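4.3 网篮的装入和取出

在前一节里，我们讨论了开抽屉和擦台面。这两个任务的共同点是，机器接触的东西比较大，位置也比较固定。本节讨论一个更小的任务：把散放在台面上的小块物品收进一个网篮，再把网篮移到指定的位置。对人来说，这件事不需要思考，一边说话一边就可以做完。对于 Zanari 系统，这个任务目前是厨房类任务里成功率最低的一个，所以我们认为它值得单独写一节。

任务的规则如下。操作开始之前，实验人员把物品随意放在岛台上，网篮放在台面靠中间的位置，提手朝哪个方向不作规定。系统得到一句指令，例如“把东西收进篮子，然后把篮子放到右边”。系统可以自己决定先移动篮子还是先拿物品。如果在规定的时间以内，物品都在篮子里面，并且篮子停在目标区域，我们记为完成。如果有物品掉到地上，或者实验人员按了急停，我们记为失败。物品留在篮沿上、没有掉进去的情况，我们最初没有想到，后来补充规定为“部分完成”。
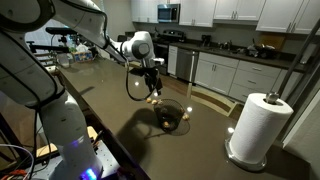 图3 夹爪向下夹持网篮的提手。部分物品位于篮沿附近，另有一块在篮外的台面上。

提手的问题比我们预计的困难。网篮的提手是细的黑色铁丝，弯成一个较宽的椭圆。深色台面会反光，网篮又在台面上留下深色的影子，所以在深度图里，提手经常只剩下几段不连续的点。Tanui 规划器需要一个完整的抓取姿态，当点云断开的时候，它倾向于选择篮沿作为抓取对象。抓篮沿在空篮的时候可以成功，但是篮里有了物品以后，重心偏向一侧，篮子在提起时会倾斜。Xinyi Fu 建议在规划器里加入一个简单的先验，即细长的弧形结构优先作为提手处理。加入以后，选择提手的比例有所提高，同时也带来了新的错误：有时系统把影子的边缘也当成提手，夹爪在空的地方闭合。

我们没有更换网篮。实验室里有一个带宽塑料提手的篮子，用它可以得到好看得多的结果。但是本文的目的是了解机器能不能做普通家庭里的杂务，如果为了机器而挑选工具，得到的结论对使用者没有很大的帮助。Eamon Geraghty 在审阅初稿时也表示过相同的看法，他认为台面上原有的纸巾架同样应该保留，因为真实的厨房不会为机器腾出空间。

物品的抓取可以分成两种情况。物品彼此分开时，两指夹爪从上方下降，抓取基本稳定。物品靠得较近时，夹爪的手指需要插进两块物品中间的缝隙，这时手指经常先碰到旁边的一块，把它推走。

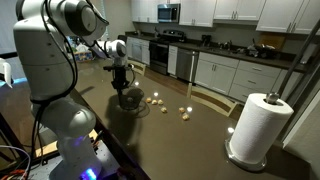 被推走的物品不一定造成失败，可是它改变了台面的状态，规划器必须重新观察一次。重新观察需要机械臂先退到高处，避免遮挡固定相机的视野，然后再下降。从时间记录来看，这种“退回—观察—下降”的循环占去了整个任务的大部分时间。实际闭合夹爪、移动物品和松开夹爪的时间很短。Yichen Yan 统计了操作记录，在22次完整的试验中，每次试验平均出现三个这样的循环，最差的一次试验因为超时而停止。人在做同样的事情时，会用手指感觉到物品滚动，手跟着移动过去，不需要把手拿开再看。

我们尝试用腕部相机减少这个循环。腕部相机随着夹爪移动，在接近物品的最后一段距离内仍然可以提供图像，理论上不必退回高处。对于平放在台面上的物品，这个方法是有效的。对于已经放进网篮的物品，情况就复杂一些。

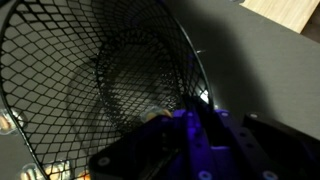
图4 腕部相机看到的网篮内部。网壁由菱形网格组成，米色的小物品有一部分被夹爪挡住。

困难来自两个方面。第一，网壁是重复的菱形网格，视角倾斜以后，近处和远处的网格重叠在一起，特征匹配很容易错开一格。这时估计出来的篮子位置会出现跳动，而篮子本身没有移动。第二，篮内和篮外的东西在图像里可以同时看到，分割网络不能可靠地判断某一块颜色属于哪一边。Yaqin Feng 重新标注了30多段视频，专门区分“透过网看到”和“在网里面”两种标签。用新的标注训练以后，误判减少，但是在物品贴着网壁的时候，模型的置信度仍然很低，系统会反复询问是否继续。

关于系统应该询问人还是自己决定，我们内部有不同的意见。Muchen Tang 认为，家务机器如果每分钟都要询问一次，使用者宁可自己动手。我们同意这个判断，不过在目前的阶段，保守的设定可以减少损坏。Stostard 试验的早期版本没有询问功能，系统曾经在错误的位置松开夹爪，物品落在篮子外面，而系统报告任务已经完成。从使用者的角度来看，错误的“完成”比停下来更难接受，因为他需要自己去检查每一件事。

取出任务是装入的反过程，即从网篮里把物品拿出来，放回台面。我们在设计阶段以为两者的难度应该接近，结果并不一样。装入时，夹爪只需要到达篮口的上方就可以松开；取出时，夹爪必须进入篮内。
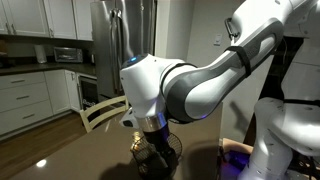 取出任务的主要限制是空间。篮壁和手指之间的余量很小，规划器把篮壁作为刚性的障碍物处理，因此很多实际可行的姿态被排除了。夹爪竖直伸进网篮的时候，两侧都是篮沿，如果目标物品靠在左侧的网壁旁边，手指就没有足够的位置张开到物品的外侧。另外，表面光亮的物品在灯光下会出现很强的亮点，例如篮内左侧那块金黄色的小物品，隔着网也能看到一块明亮的琥珀色。这样的亮点对人是很好的提示，对深度相机却常常对应一片无效的数据。我们试过降低曝光，亮点变小了，但是黑色的网丝和深色的台面更难分开，所以最后采用的是两种曝光交替拍摄的办法，代价是每次观察的时间变长。

人在取出靠壁的物品时，常用的做法是摇一下篮子，或者用一根手指把物品拨到中间。这两种动作我们都作了初步的测试。拨动需要控制接触力，目前夹爪的手指上没有触觉传感器，只能通过关节电流作间接的估计，误差比较大。摇动的效果不容易预测，物品有时到了中间，有时到了另一侧，而且篮子自己也会离开原来的位置。Drirska 小组在仿真里得到过比较好的摇动策略，我们按照他们公开的参数在实机上重复，没有得到同样的效果。我们估计原因是仿真中物品的形状都是理想的球体，真实的物品表面不规则，滚动一下就会停住。

从“能不能做”的角度，装入任务可以认为基本能做，条件是物品不贴近彼此，并且使用者愿意等待。取出任务现在还不能交给机器单独完成。两个任务都没有涉及清洗网篮和擦干台面，这些步骤在普通家庭里通常是连在一起做的，人不会把它们看成单独的任务。4.4节把装入网篮和擦台面连接起来，比较分开执行与连续执行时的失败位置。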